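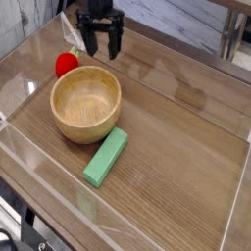 Tabletop practice: a round wooden bowl, a toy strawberry and a mint-green block, with the gripper up near the back edge.

Can They Do the Dishes Yet? A Small Gallery of Machines and Chores

Updated October 2025

I started keeping this page because people kept asking me, at dinners and in checkout lines and once in the middle of a haircut, when they could finally buy something that would tidy up the kitchen. I never had a short answer (I rarely do), so I began saving pictures and notes, and the page has grown from there. It is a page for anyone who has stood over a messy table at the end of a long day and wished, quite sincerely, that somebody else would deal with it.

The picture at the top is the kind of work I find myself coming back to most. Putting a piece of toy fruit into a bowl sounds like nothing at all, and a toddler will do it for you cheerfully and then take it out again and do it some more. For a machine with two fingers it is a whole string of small decisions — where the fruit is, how to come down on it without bumping the rim, how hard to squeeze, when to let go. I have a real soft spot for the strawberry, tucked in behind the bowl like that, with only the top of it and its little green cap showing. Anyone who has ever fished a grape out from behind the toaster will understand the problem.

A few notes from my reading and visiting, for those who like to linger:

Picking up. In May I spent a long and very happy afternoon at an open day in Turndale, where a small outfit called Grellix had an arm clearing a play table. It made 100 tries while I was there and missed 17 of them, mostly on things lying close to a wall. I thought that was pretty wonderful, though I wouldn't hand it my good glasses!

Putting away. Gakine, who make shelf-stocking equipment for small stores, told visitors their machine could place 400 boxes in a shift, provided the boxes were all the same size. My pantry has never held two boxes the same size.

Wiping, folding and scrubbing. Still slow, from what I have seen. The Lumbao folding demo took 16 minutes over one bath towel, and I stood there for every one of them, rooting for it.

So my answer at dinner, for now, is that a machine can help with one tidy job on one tidy table, and that I would still keep a dishcloth handy. If you have seen one at work in a real kitchen or behind a real counter, please do write and tell me what it was clearing up and how long it took. I read everything, and I answer most of it, usually at greater length than anybody wanted.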